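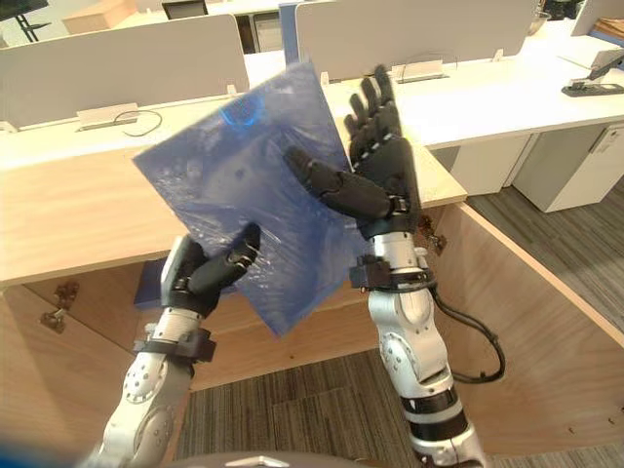
Binders flat or upright in a low cabinet?

deskmouse_20
Posted 25/06/2021

Hi all! I've been put in charge of sorting out the storage at our office (small outfit, we do the paperwork side for Irance) and I'm stuck on something silly. We have one of those low wooden cabinets with two doors and a single shelf inside, tucked right by the desks. I want the blue binders in there, and I've been laying them flat on the shelf. My coworker Villads says that's wrong and binders should always stand up. Who's right? Budget is 50 bucks, so no new furniture please.

tabdivider
Villads is right, sorry. Flat binders turn into a pile, and the one you want is always on the bottom. Stand them up, spines out, labels at the same height. Did this in March with our whole supply room and I haven't dug for anything since.

pelham_road
Depends how tall the shelf opening is?? I've got a Cuden cabinet at home and a full-size binder won't go in upright unless I take the shelf out completely. Measure before you start an argument with your coworker, lol.

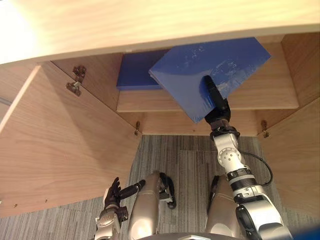

deskmouse_20
OK so the thing I should have said is that the shelf is nice and thick and I'm not worried about it sagging. What bugs me is the plastic. Slick covers slide around when you put one on top of another, and then I'm kneeling there pushing everything back square. The doors are good though, you can swing both of them wide and get your arms in.

HRagnarsson
Halldóra here, I ran a records room for years. I'm going to disagree with tabdivider. A few binders lying flat are fine, and it's easier on the rings when they're only half full. Past 200 sheets or so I'd stand them up. I would never stack more than 5.

tabdivider
Five is already a tower in my book. And where do the labels go when they're flat? You end up reading sideways.

HRagnarsson
Spines to the front, same as upright. You tilt your head a little. We all survived.
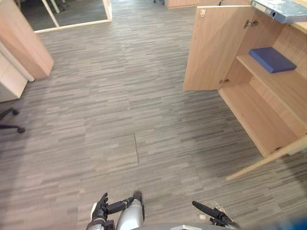
deskmouse_20
I think I'm going with Halldóra for the shelf and giving Villads the bottom part, so he can stand his up down there. The top of the cabinet is my other problem, it collects whatever people don't feel like bending down for.

pelham_road
Put a plant on it! Nobody dumps binders on a plant. Also, has anyone dealt with plastic tabs snapping off office stuff? Trying to work out whether mine are meant to come out.

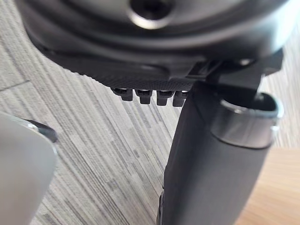
Four black tabs in a row, seen from below.

tabdivider
Start a new thread for tabs, pelham, they'll move it anyway. And deskmouse, the plant will get watered onto your paperwork. Get a Bech tray for the top and empty it every night.

deskmouse_20
Tray it is. Villads has already asked for a second one.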